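Ticket 134: Upload queue stalls on large attachments
Product: Fesirus Document Server
Site: Trarkus, second floor
Component: upload worker, thumbnail service
Priority: Medium
Status: Closed, fixed by configuration
Opened: 2026-05-23

Problem as reported
Users attach several files to a record in one go. The first few finish, then the progress bar stops at 72 percent and stays there. Canceling and retrying gives the same result. Single files upload normally. No error shows in the browser.

Environment
Server version 3.11, one upload worker, one thumbnail worker. Storage is a network share on host Drodon. The server was moved to that share in December. Earlier tickets for this site show no upload faults before the move.

Log

Entry 1
Reproduced from a desk at the site with a batch of 11 files. Stall at 72 percent each time. Same batch against local storage on a test server completed.

Entry 2
Worker log shows "lock wait" on the temp folder, repeated until the session times out. Free space on the share is fine. Permissions match the install guide.

Entry 3
Ran the worker with thumbnails turned off. Batch completed. Thumbnails back on, stall returned. Fault is in the handoff between the two workers and not in the transfer itself.

Entry 4
Both workers use the same temp folder. On local disk the lock is released when the file handle closes. On the share the release is delayed, and the upload worker gives up its slot before the lock clears. The slot is never handed back.

Entry 5
Created a separate temp folder for thumbnails on local disk. Set thumb_temp_path to the new folder and raised lock_retry to 3. Restarted both services. The order matters: thumbnail worker first, then upload worker.

Entry 6
Repeated the batch from Entry 1. All files reached 100 percent and previews were created. A banana in a wicker basket, and a banana held between two black gripper fingers: 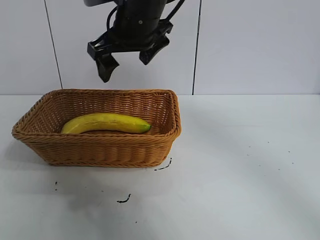
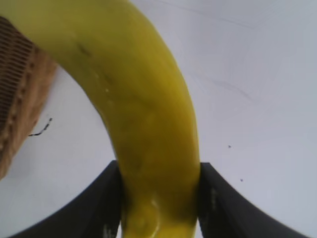 Entry 7
Siddiqui office runs the same version on the same type of share. Applied the same two settings there. Batch upload completed on the first try.

Resolution
Separate temp path for thumbnails, lock_retry set to 3. No data was lost. Partial files left by the stalled sessions were removed from the share by hand.

Open items
Install guide does not mention the shared temp folder. Request sent to have it added under network storage. Check both settings after the next upgrade, as the installer overwrites the config file.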